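Fistadix folding table, white, large - three stars

Narcombe sell this as "the last table you will ever buy", which is a bold thing to print on a box. I bought one in July for the spare room, where my wife cuts out dress patterns and I do the paperwork for the allotment society. It cost 196 pounds with delivery.
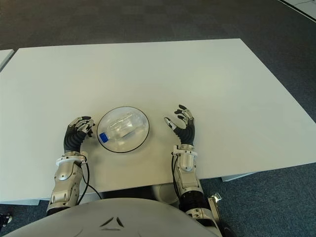
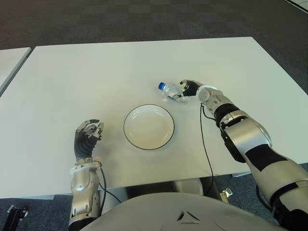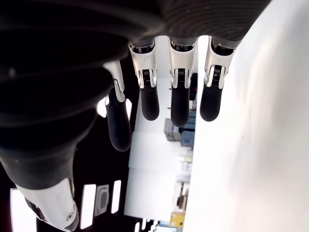
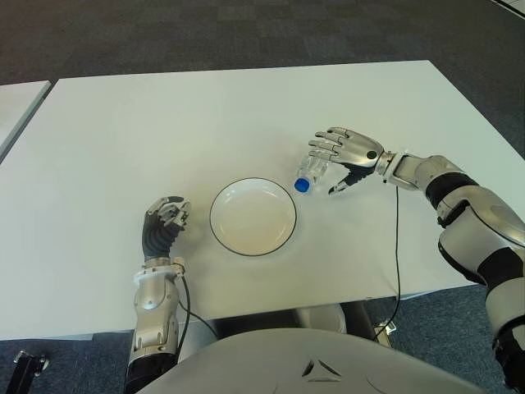
White tables on dark carpet tiles, with a black-rimmed plate and a plastic bottle in the second picture.

The listing claims you can put it up in 40 seconds. It took me 35 minutes the first time, most of it spent on a leg catch that would not click home. I rang the shop and got Marek Hájek, who was polite and told me to push harder. I pushed harder. It clicked, and it has been stiff ever since.

Once up, it stands well enough. I leaned on one end with my full weight and it gave a bit, though less than our old Pešek did. My wife says the height is right for cutting and wrong for sitting, and after a Sunday of invoices my shoulders agree with her.

"Stain resistant" I would take with a pinch of salt. Tea wiped off. Biro did not, and the cleaner they recommend costs extra. The guarantee leaves out marks, scratches and "normal domestic use", so I'm not sure what is left.

The Otden is 436 pounds and I can't see where the money goes, unless the catches work. If you mean to leave your table standing, this one will do. If you want to fold it away every night, try the catches in the shop first.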